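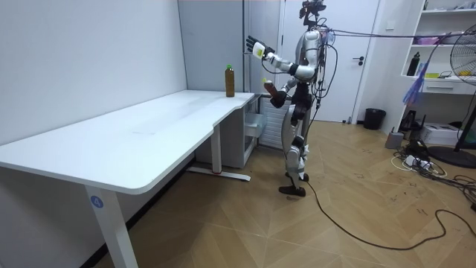
Renske Aldous
Second-year student, Automation Technology; report editor for Project Group 4

Visit to the Kontogiannis Laboratory, Irnach
Project report, course 2406

1. Purpose of the visit

Project Group 4 attended the open day of the Kontogiannis Laboratory in Irnach in January as part of course 2406, Robots in Shared Spaces. The course requires each group to observe a working robot outside the school and to report on the conditions under which it operates. Our group chose the laboratory's humanoid demonstration, which is run under the project name Corko. The visit was arranged through Fletico, the training partner of our department.

The group prepared its questions in advance. They concerned the layout of the room, the rules for visitors and the way in which a reaching task is set up for a robot that stands on two legs. Programming methods were left to the groups assigned to them.

2. The demonstration room

The Corko demonstration is held in a small white room with a wood-grain floor. A long white desk runs along the left wall, and the robot works at its right end, where the top has a curved notch. Shelving and a standing fan are on the opposite side, and the robot's cables are led over to that side and along the floor.

Members of the group had expected a larger hall with fencing. The laboratory staff explained that the room was chosen for its ordinary dimensions, as the project is concerned with tasks in offices and homes. Visitors are therefore admitted in small parties and remain at the doorway while the robot is powered. Our party was admitted at 2 p.m. and was asked to leave bags and coats in the corridor.

3. The task

The object used during our session was a plastic bottle of brown liquid with a green cap, standing on the desk. The robot stood facing the desk with its right arm extended at shoulder height and the fingers of the black hand spread. The other arm was bent and held lower, in front of the body.

We were told that the task is divided into three stages: approach, reach and grasp. Each stage may be run separately, and an operator can halt the robot between them. The staff regard the approach as the most demanding stage for a walking robot. A small error in the position of the feet must be made up by the arm, and the arm has only a limited range in which to do so. According to the handout, the project plan calls for 200 trials with bottles, followed by 80 trials with softer objects. The handout bears the number 764 and is attached to the printed copy of this report.

4. Observations of the group

The group wishes to record the following points for discussion in class.

Cables. The robot was connected by cable throughout our session. A long black cable lay across the floor from the area of its feet, and further cables and a power strip lay near the shelving. In our own workshop we would propose a marked cable route, so that both people and robot can be kept clear of it.

Height of the desk. The raised arm was well above the desk top - a starting position we had not considered in our own drawings, in which the hand always begins at table level. Our gripper model will be revised to allow an approach from above.

Work surface. The white desk top gives a plain background for an object with a colored cap. We intend to compare plain and patterned surfaces in our own camera tests.

5. Questions put to the staff

The group asked whether the robot could be taught a new object by a person without programming experience. The reply was that this is a goal of the project and that trials with outside users have not been scheduled. We also asked how often the hands require service. They are inspected before every session, and a written log is kept - the group was permitted to read one page of it, but copies were not allowed.

A question about battery operation remained open at the end of the session and has been forwarded to the laboratory through Fletico.

6. Further work

The group will build a tabletop version of the reaching task, using one arm and a filled bottle, and will test it from several starting heights. Drawings are due at the end of the term. Groups planning a visit to Irnach should send their questions to the laboratory in writing beforehand and should allow extra time for the safety briefing, which is held in a separate building.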